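Cups, shifts and the new job on the rota

July 6, 2026

I work on the catering side at Flotel, and since last September part of my week has gone to Rilov, the project that is meant to get a robot serving the drinks counter. I said I'd write up what has changed for those of us on the rota, so this is that.

The work is small and it repeats. You take a gripper by hand and use it on the cups, over and over, and what you do gets recorded for the people at Hellwig who train the arm. A decent session is 74 goes. My best day was 400 and my wrists knew it.

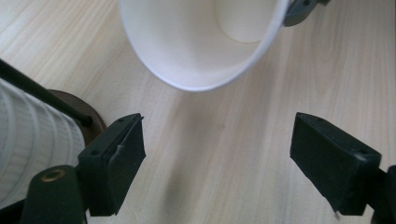

Paper cup held by the rim, open end down.

Picking up a cup is something I'd never thought about. With fingers you feel the rim and stop squeezing. With the gripper you have to look, and go slower than you want to. Two of the older hands on the counter were better at it than the engineers within a morning, and after that they were asked about the layout as well.

The holder matters more than I expected. We kept the tall wire kind because that's what the counter staff already use, and Clesum wanted a closed dispenser.

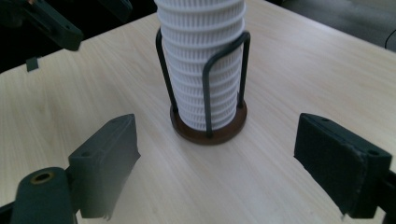 We won that one. It would have meant 21 counters refitted to suit a machine, and everyone on shift learning a new way to restock.

As for jobs, no one has lost hours so far. Recording shifts are paid at the normal rate, which took two meetings to settle. The early counter shift is down from three people to two when recording is on, and the queue is worse for it. I've told my manager that and I'll keep telling her. 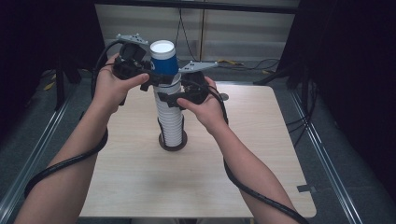 Both hands on the grippers, blue cup on top of the stack.

We have 602 goes left on this batch. After that they want lids, and I've put my name down for the first week.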